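Pundden Phone Users' Group: minutes of the July meeting
2026-07-21, upstairs at the library

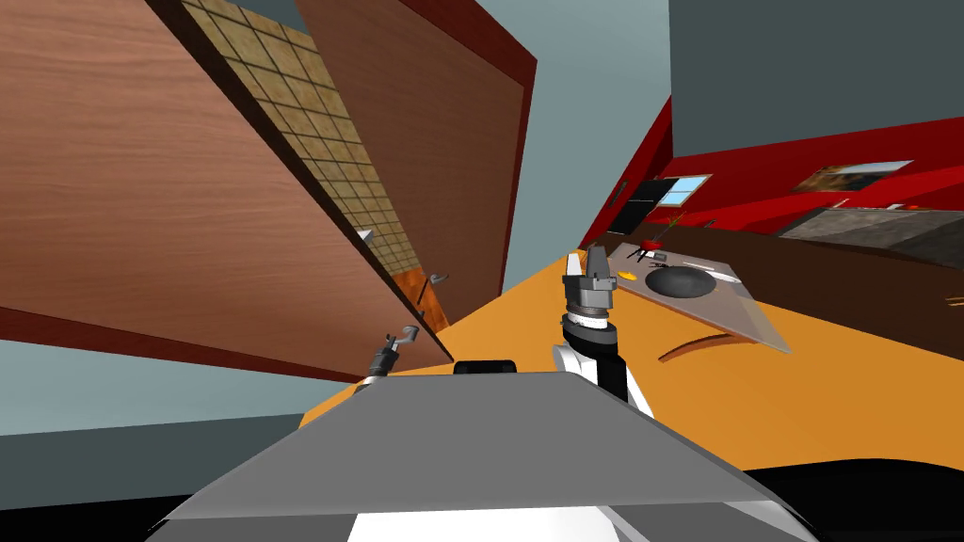 1. Present and apologies
Duygu Öztürkmen (chair), Tymofii Boiko (minutes) and 14 members. Apologies from the Munitz branch, who sent them to last month's address.

2. Minutes of the last meeting
Agreed, once "the update ate my photos" had been changed to "the update moved my photos". The member concerned wished it noted that she still can't find them.

3. The new version of Yazıcı
The chair had put it on her second-best phone. The clock has moved to the left and the settings are now in a different order, which the makers call intuitive. Battery life was reported as better by four members and worse by five. One member had been praising it for some minutes before we established that he was still on the old version.
Agreed: members with older handsets to wait until August. Tymofii to write up how to get the clock back to the middle.

4. The name of the next version
Long discussion. Yazıcı releases are named after bridges and the next must begin with K. Roughly 40 minutes were spent on this, although the makers have not asked us. A motion to send them our shortlist was carried, 10 to four, with the chair and the minute-taker not voting. The shortlist is to be agreed next time, so there is at present nothing to send.

5. Idbridge
Tymofii showed the Idbridge app, which copies contacts from one phone to another. It copied 100 of the chair's contacts across, then copied them again. She now has two dentists with the same number. Deferred until he has read the instructions.

6. Any other business
The box of spare chargers is full and none of them fit anything. Members are asked to stop donating to it.
A request for larger type on the agenda was agreed. It will therefore run to two sheets.

7. Next meeting
August, same room. Duygu to bring the extension lead. Tymofii to bring back the other one.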